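The Bathroom Nobody Can Leave Alone

By Mayu Hosoda

Rawan Bitar has a sink she can see through. She bought it in September, after 3 months of looking at sinks she couldn't, and she will talk about it for as long as you let her.

The old one was a pedestal in a shade the previous owners' paperwork called Champagne. It had a crack running from the overflow to the drain, and one tap that turned only if you leaned on it with a towel. Bitar lived with it for five years. Then she stayed a night at a small hotel in Lorkari, washed her face in a glass bowl, and came home ruined.

Glass basins have been drifting in and out of fashion for as long as I've been writing about houses. They arrive in showrooms looking like something served at a wedding. They go home with people like Bitar, who has two teenagers and well water, and there the trouble starts. Toothpaste shows. Soap shows. A single hair, which on porcelain might pass a quiet week unnoticed, looks like a crack in the universe.

"I wipe it every time," Bitar told me. Her sons were in the next room and one of them laughed.

Ludger Mühlbauer, who runs the bath department at Lullbridge, tries to talk one customer in three out of glass. He asks how hard their water is, and then who cleans the bathroom, and he says the second question takes longer. Couples have been known to go and sit in the car over it. 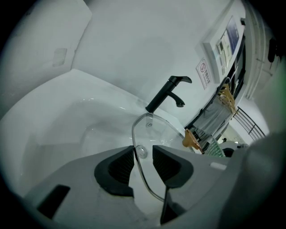

Does a clear glass basin need special cleaner?

Dish soap and a soft cloth will do for daily use, with white vinegar and water for mineral spots, rinsed off well. Keep scouring powder and the green side of the sponge away from it.

The black faucet is a separate argument. Mühlbauer sells a great many of them, the tall single-lever kind in matte, and he likes them. Matte black hides fingerprints nicely and shows limescale as if it had been paid to. Vinegar, so good for the glass, is a poor idea on some black finishes, so the careful owner ends up with two cloths and a system. Bitar has the system written on an index card inside the cabinet door. The card has water spots on it.

Then there is height. A bowl that sits on top of a counter adds its own depth to whatever is underneath, and a vanity that used to meet you at the hip can end up somewhere near the ribs. Tomomi Noguchi, a plumber who has put in 68 vessel basins by her own tally, makes clients stand at a stack of books and pretend to spit. It feels foolish — she lets it feel foolish — and she has yet to raise or lower a finished counter for anyone who did it.

She is also firm about spouts. The water should land near the drain. If it hits the sloping side of a shallow bowl, it comes straight back at your shirt, and you'll spend the rest of your mortgage dressed from the waist up in damp.

Bitar's splashes a little. She has moved the hand towel closer and considers the matter closed.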